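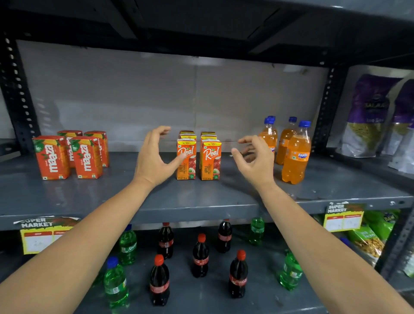
Grunby Cooperative – Department of Retail Supply and Member Services

From: Eglė Grīnberga
To: shop-managers list
Date: June 21, 2026
Subject: Re: Change of ordering day for drinks and snacks

Dear colleagues,

Thank you for the replies received so far. I am answering the message from Mullgate on the list, as several other shops have raised the same points.

Algirdas Pärn wrote:
> The notice sent in May says that orders for juice, water and packaged
> snacks must reach the depot by noon on the new day. Our shop is closed
> that morning and the order is normally entered after lunch. Can the
> order be entered the evening before, and will it be changed if we
> sell more than expected overnight? We would also like to know whether
> the minimum order of 300 dollars still applies to the smaller shops.
> Last month we were charged a delivery fee on an order of 285.

Orders may be entered the evening before. The depot will hold them as drafts until noon, and a manager may change quantities up to that time. After noon the order is final. Please do not telephone the depot to add single cases – the drivers' sheets are printed directly after the deadline.

The minimum order remains 300 dollars for all shops on the Karo route. Shops on the Sabatier route are served together with the school kitchens and have no minimum. Mullgate moved from Sabatier to Karo in the spring, and the fee was therefore correct under the present rules. We accept that the change of route was not clearly announced, and the fee will be credited on the next statement.

Returns are handled as before. Damaged cartons should be noted on the delivery slip before it is signed, with the item number and the quantity. Slips that arrive without an item number cannot be processed. Claims under 32 dollars need no separate form.

Managers who have not yet confirmed their contact person for the new schedule are asked to do so by reply to me, and not to the full list.

With regards,
Eglė Grīnberga
Retail Supply and Member Services
Extension 652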